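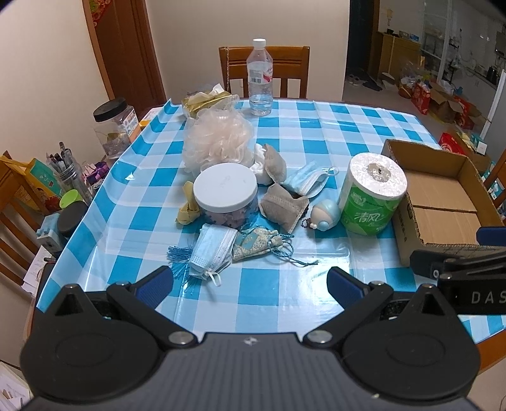
Viltalbridge, the staffing agency for warehouse, retail and office support jobs, is moving first-round interviews for temporary work to the telephone and extending them into the evening. The change applies to all temporary openings handled by the Esley and Skostport offices. Applicants will no longer have to take time off from a current job or pay for a bus ride to have a first conversation with a recruiter. They can take the call at home, at a dining table with a blue-and-white checked plastic tablecloth and a bottle of water within reach, and they do not need to dress for it. Second interviews, where an employer asks for one, will still be held in person.

Evening calls will be offered until 8 p.m. on two evenings a week at each office. Daytime calls remain available for anyone who prefers them. Applicants choose a time when they register and receive a text message confirming the recruiter's name and the number the call will come from. A call can be rescheduled twice without affecting the application.

"Most of the people who register with us for temporary work already have a job, or they are looking after children or a parent," said Malou Fogh, head of candidate services at Viltalbridge. "We were asking them to come in at eleven in the morning and sit in a waiting area. Some of them didn't show up, and we wrote that down as a lack of interest. I don't think that was fair to them."

The agency tried out the evening calls in September with applicants for packing and stockroom jobs in Esley. Recruiters used the same set of seven questions for every applicant and filled in the same form after each call. The questions cover past work, the hours a person can work, how they would travel to the job, any lifting or standing limits, and what they would like to be doing in a year. The form will be used at both offices under the new arrangement. 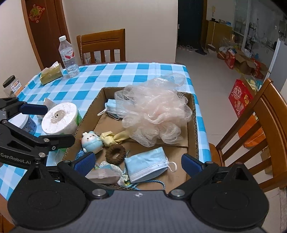
Bath puff, face masks and hair ties in an open cardboard box.

Applicants will receive the questions by email before the call. Viltalbridge recommends that they read them once and make short notes, and that they keep a list of past employers with start and end dates close by. A finished résumé is helpful but is not required at this stage. Recruiters can help put one together during the call and will send a draft for the applicant to correct.

"People worry that they will sound rehearsed if they have notes in front of them," Fogh said. "Use the notes. We would much prefer to hear the right dates and the right job title than wait while somebody tries to remember them."

After the call, every applicant will hear back within seven working days, including those who are not being put forward for a job. The reply will say which openings were considered and will name at least one thing the applicant could add or change for next time. Applicants can ask for the completed form and may request a correction if something was written down wrong.

Employers who hire through Viltalbridge do not need to make any changes. They will receive candidate summaries in the same format as before, with a new line showing the hours each person has said they can work. Vídalín, which supplies the agency's scheduling software, has set up the booking page for both offices.

Permanent and management positions are not part of the change. Interviews for those jobs will be arranged by the individual recruiter.

Applicants who are already registered do not have to sign up again. They can book an evening call through their existing account or by asking at the front desk in Esley or Skostport.

Posted 2019-01-16 by Malou Fogh
2 shares | 0 comments

Press contact: Malou Fogh, Candidate Services, Viltalbridge, Esley office
© Viltalbridge. All rights reserved.
Back to top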